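The Spoon Number

The result was on the whiteboard when she came in, and it had been there since the night before. Grippers held by people in kitchens, 400 demonstrations, and the policy trained on them could pick up a clear spoon. The policy trained on the lab bench could not. Someone had drawn a box around it and then gone home.

She hung up her jacket and read the log. The bench at Skistell was gray and flat and lit from four sides, and it had taken two months to get it that way. All of the early work had been done on it. The Degefa paper had been written on it. Now the bench policy reached for a clear spoon and closed a finger's width to the left, over and over, in every run.

"It could be luck," said the man at the next desk.

"Then we run it again."

They ran it again. The method was simple enough. They took two policies with the same network and the same number of demonstrations, and the only thing that differed was where the demonstrations came from. Each policy got 50 trials on a table it had not seen before. The arm in the test room was an old Tikora with a noisy elbow, and she sat beside it and reset the objects by hand. Spoon, cup, sticks, box. She wrote a mark for each trial and did not look at the totals.

By lunch her back hurt. The man from the next desk took over and she ate a sandwich in the hallway. Through the door she could hear the elbow, then the click of the fingers, then either plastic on wood or nothing.

The totals came out the same as before. The kitchen policy missed now and then, mostly when the spoon lay flat. The bench policy missed nearly always.

"So it's the kitchens," he said.

"It's something in the kitchens."

That was the part she did not like. A result was a result, but the people at Gurnico would ask what caused it, and she would have to say she didn't know yet. It could be the light. It could be the clutter. It could be that people at home moved their hands differently from people who were being timed at a bench. She made a list and crossed off the ones they could not test by the end of June.

He wanted to cut the list down further. She wanted to add to it. They argued for a while about the second gripper, and whether a demonstration counted the same when both hands were busy. In the end they left it on.

After he went home she pulled 20 recordings at random and watched them at half speed. She had looked at plenty of charts made from these recordings, but she had never sat through them one after another. The chairs were different, and the windows, and the noise from other rooms. She stopped one of them, went back a little, and stopped it again.

She had been thinking about transparency the wrong way. On the bench, a clear spoon had gray behind it wherever it went, so the policy had learned a gray shape. In the recording the spoon stood upright between the blue pads and its bowl was full of blurred table, and past it was a checked cloth with pink stars on it, and a whole kitchen after that. She wrote "background" at the top of the list and underlined it. Then she wrote down what she would need for the morning: the same bench, the same lights, and as many patterned tablecloths as she could buy on the way in.
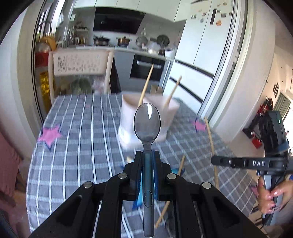
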